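Bokura cell: gripper finger change and what to check afterwards

Workshop notes, May 20, 2019

The Bokura cell is back in use after its first full service since November. It was taken out of the shared booking list for two sessions while the gripper fingers were changed and the tool settings were redone on both the bench arm and its simulated twin. Anyone with saved programs for this cell should read the notes below before running them again.

The old fingers had worn on the inner faces. The wear was easy to miss when the arm was picking up boxes and blocks, but mugs and bowls had begun to turn slightly in the grip, and two people had added extra closing force to their programs to get round it. Please take that out. With the new fingers fitted the extra force is not needed, and it will mark softer objects.

The new set came from Jotstead. It is slightly longer than the one it replaces, by 7 mm, so the tool centre point has moved. The new value is stored in the cell's settings under "Mnguni fingers, long", named after the bench where they were first tried. The old value has been kept under its previous name for comparison but should not be loaded. If your program carries its own copy of the tool offset, change it by hand. Three programs in the shared folder did this and have been corrected.

Work on the arm was done in this order. The cell was stopped and locked off, the fingers were removed, and the mounting faces were wiped clean. One of the four screws had a damaged head and was replaced. The cable at the wrist was looked over for rubbing and found to be in good order. The new fingers were fitted, the gripper was homed, and it was opened and closed 24 times with nothing between the fingers. After that the arm was run at low speed through the standard set of positions, with one person at the stop button.

The simulated cell was updated on the same day. Cladex, which we use for the room models, keeps the gripper as a separate part, so only that part and the offset had to be changed. The dining table layout is now the standard check for both. It has a mug, a bowl of food with chopsticks, knives and a few other small things on it, and the test is to bring the gripper down to the rim of the mug from above without touching anything nearby. An offset that is wrong by even a small amount shows up quickly, as the fingers either stop short or come down too far.

We ran the check 700 times in simulation overnight with small changes to the position of the mug. It failed 5 times, in each case with the mug turned so that a finger came down on the handle. The approach angle has been changed to allow for this, and the five failed starts have been saved as a separate set so that they can be repeated after any later change.

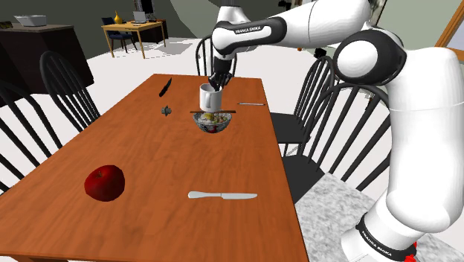
The dining table check in simulation, with the gripper at the rim of the mug.

A few things to keep to from now on. Home the gripper at the start of each session, even if the last user has only just left. Use the low speed setting the first time you run any program written before the change. Do not tighten the finger screws by feel; the torque driver is in the top drawer and is already set. If the arm stops with a force warning, write down the program name and the position before you clear it.

The old fingers are in a labelled bag on the spares shelf and are not to be refitted. A second new set is on order. The next service will be in November, when the cable at the wrist will be replaced whatever its condition.

Bookings for the cell are open again in the usual place.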